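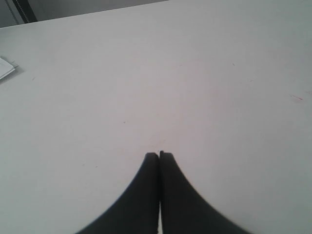 Trenidow keeps one white table for seal work at its Sorthorpe office. The archivist responsible for it agreed to explain the procedure on condition that the article stuck to materials and method.

The surface is wiped before each session. "Paste travels," the archivist said. "It gets on the fingers, then on the table, then on the back of the next sheet. On white you see it in time." Paper is kept at the edge of the table until needed, and practice impressions are made on small squares first.

Paste differs from pad ink in that it has body. Left alone, the oil separates and the surface flattens. The office stirs its paste once a week and leaves it heaped. "A flat surface loads the edges of the stamp and starves the middle. You want it lumpy, then you dab, several light touches. Pressing down fills the characters."

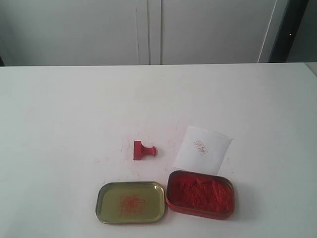 The lid is the part most users neglect. Paste rubs off on the inside and hardens at the rim, after which the tin no longer closes properly. The archivist cleans it with dry tissue and does not use water.

Rubber is treated with more caution than stone. "Oil can swell some rubbers. We wipe the face straight after use and check the border every 11 sessions. If the corners have gone round, we replace it."

Register entry 2847 was made in November, under the previous method with a Verkoma pad. The archivist considers it too pale to copy well. Later entries use paste and are left open overnight before filing.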